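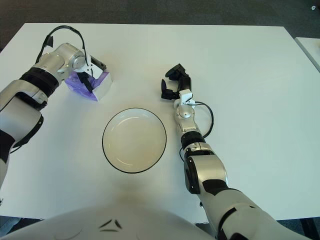
White tables on dark gray carpet at Bestcombe.

I had wanted to see the Bestcombe paper mill open day for years, and January 19, 2020 finally worked out. We took the early bus from Travholm and got there just as the gates opened - good thing, as the line for the first tour was already out past the bike racks!

Dagim Endale led our group through the pulping hall, where the noise is so big you feel it in your teeth. He has been at the mill for 8 years and clearly loves the old machine at the far end, which went in during the 1970s and still makes the heavy drawing paper sold under the Jemal name. It can turn out about 2000 sheets an hour. I could have watched the rollers all afternoon.

Then came the sheet-making workshop (my favorite part). You dip the mold, lift it level and give it a little shake. My first one tore, my second was lumpy, and my third is now on the fridge.

Lunch was lentil soup and very good rye bread. The next open day is in August, and they plan to run the water wheel for that one.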